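Bugti kitting cell: data card

Version of 29 March 2019
Maintained by the process group at Grever, Biltwood plant

What is in it
530 recorded runs from one two-arm kitting station. In each run the arms take small electronic parts from yellow bins and place them in a steel tray lined with paper. Parts include round circuit boards, wire harnesses and small components with leads. Each run has joint positions, gripper state, video from a fixed camera and a short operator note.

Why it was recorded
Kitting for the Brustis line was done by hand on two shifts. Operators picked parts for each kit while standing, and most of the complaints we logged were about wrists and shoulders. The cell was set up in November to take over the picking. Checking the kits stayed with people.

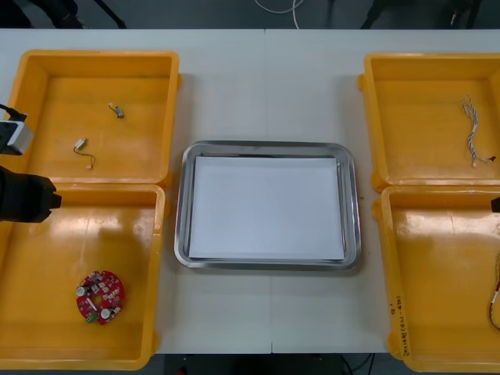
What changed for operators
17 operators worked at the kitting benches before the cell. 9 of them now load bins, clear faults and inspect finished trays. The others moved to final assembly on the same pay grade. Training for the cell takes over 90 minutes and is done on shift. Several operators said the new work is easier on the hands but more broken up, with a lot of waiting between faults. We have not solved that.

Known limits
Harnesses tangle, and runs with a tangled harness are marked "assist" in the notes. Bin positions were not kept the same between shifts. Operator notes are free text and some are blank.

Use
Internal use at Grever only. Do not use fault times to rate individual operators. Shift codes were removed for this purpose.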